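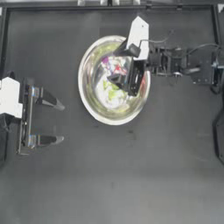

The bowl, March.

Leave the Candy Bowl Alone

By Sumeya Negussie
March
60 shares | 4 comments

So they want to get rid of the candy bowl. Front counter at Hevamside, second floor, where you stand when you've forgotten your badge. There's been a memo. "Shared open food items." I've read it twice and I still don't see what an open food item is when every piece is in its own wrapper, twisted or sealed shut.

I have opinions about this. Writing them down fast because I have a thing at 2.

First, the bowl is the only part of that floor you can walk up to without a reason. The coffee machine is a reason. The printer is a reason, a bad one. The bowl you just drift over to. You stand there picking through, you want the green, somebody else wants the purple, and now you're talking to a person from billing whose name you should have learned a year ago. That's how I met Mekdes. We both went for the same green one. I won. She has not forgiven me and we have lunch most weeks.

Second, money. Flelmont redid the lounge last fall and the planter by the elevator cost 3,400 dollars. It's a nice planter. I have never seen a person stop at it. A bag of candy is pocket change and mostly Desta pays for it anyway, out of her own purse, and has for years, and never once put a note on it asking for a dollar.

Third thing, the proposal. They'd like to put in a dispenser. Wiegand makes one, it's in the memo, you turn a handle and get a candy. One. Whatever color it feels like. I hate this so much. Half of wanting a candy is the choosing. The digging around, the crinkle, pushing the pink ones over to see whats under them. You know it when you hear it from across the room, somebody's fingers going through a bowl.

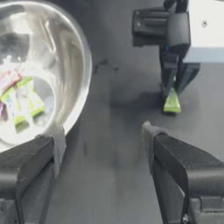
Pirmin Aebischer says I'm being sentimental and that I should try sitting next to it. He wrote me a long message after I posted the first part of this on the staff page. He can't concentrate with a bowl of sugar in reach, he ate so much of it over the winter that his dentist brought it up, and why is it always candy, why not a bowl of clementines. He'd like it moved at least. He says a person should have to decide to go get one.

Okay. Fair, most of that. I'd move it. Put it down by the window on the dark table, same bowl, ten more steps for everybody. I don't love clementines for this because a clementine is a commitment, you need a napkin and then your keyboard smells like it all day. But I'd take both bowls. Two bowls! I'm not unreasonable.

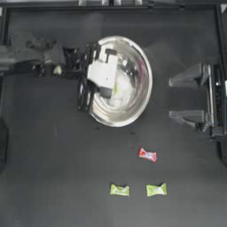 What I won't take is the handle. And I want to say something about refilling too, while I'm at it, because this is where people like me who love the bowl are the problem. We empty it and walk off. Or we take out a handful, decide against half of it and leave the rejects sitting on the table. Put them back. If you take the last one, get a bag. Teodoro Dizon did this for a whole summer, no fuss, brought in those sour ones that hurt your tongue, and the whole floor complained about the sour ones and ate them all by 4.

My grandmother kept a bowl by her door with hard candies in it that had basically fused into one candy. You'd pull at it and the whole thing came up. Even that was better than a dispenser. You knew she'd put it there for whoever came in. It was for the mailman, it was for us, it was for the guy who came about the boiler.

Anyway the comment period on the memo is open til the end of the month, the form is a Bativo form so it will log you out halfway, copy your text first. Tell them wrapped candy isn't open food. Tell them the window table is fine. I'm going down to get a green one before my meeting, if Mekdes left any.

Contact the editors | © Hevamside Staff Pages | Back to top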